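Caught Léonie Leblanc on the phone at 7 in the morning her time, between a sound mix and a train. She had maybe half an hour. We used all of it.

*Irton* is her second feature. A heist movie, sort of. Four people, one ferry, a crate that everybody wants and one guy who keeps throwing up over the rail. It runs 90 minutes flat and she's very proud of that number.

"I had a cut that was two hours and ten," she says. "It was fine. People were polite about it. Polite is terrible. So I took out the whole brother subplot, and the poor actor still speaks to me, thank God."
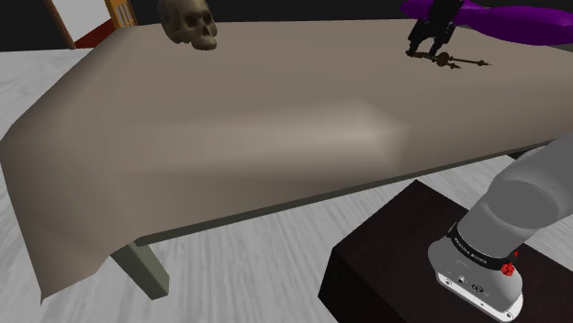

The ferry stuff is what everyone brings up after a screening, and fair enough. It's loud, it's wet, you can follow who is hitting who. Leblanc storyboarded all of it herself. 269 panels, in pencil, a lot of them stick figures.

"I can't draw. My stunt coordinator kept asking me which end was the head."

That would be Teodora Vukadinović, who also plays the ship's cook and gets the best fight in the movie (galley, soup ladle, no music). Leblanc wrote the part after seeing her rehearse. No audition. "She fell down a staircase and then asked if anybody had gum. I went home and wrote four scenes."

Money was tight. Bondotis, the production company, came in late, and Aidoo picked up distribution only after the rough cut had been around to almost 2000 people at test screenings, in April, in a theater with a broken heater. Leblanc sat in the back for most of them with her coat on. She says you learn more from coughing than from the comment cards. When the coughing starts, the scene is too long.

I asked about the ending. Won't spoil it here. Some people hate it, a guy behind me at my screening said so pretty loudly.

"I've heard every version of that. My mother hates it. She wants them to get the money." Long pause, train announcement. "I wanted them to get the money too, I just couldnt make it believable."

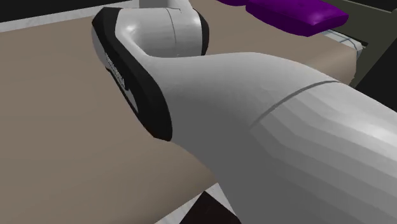
Is there going to be a sequel?

"Not from me. If somebody wants to make one with the cook, I'll buy a ticket."

What she's doing instead is *Wonar*, a period piece, set in 1798, mostly in one inn over one bad winter. No explosions. One duel, and she says it goes badly for everyone invloved. Vukadinović is in it, as the innkeeper this time. They start shooting when the snow shows up.

Then the train was boarding and she had to run. *Irton* is in theaters now. See it with a crowd if you can, and sit near the front for the ferry.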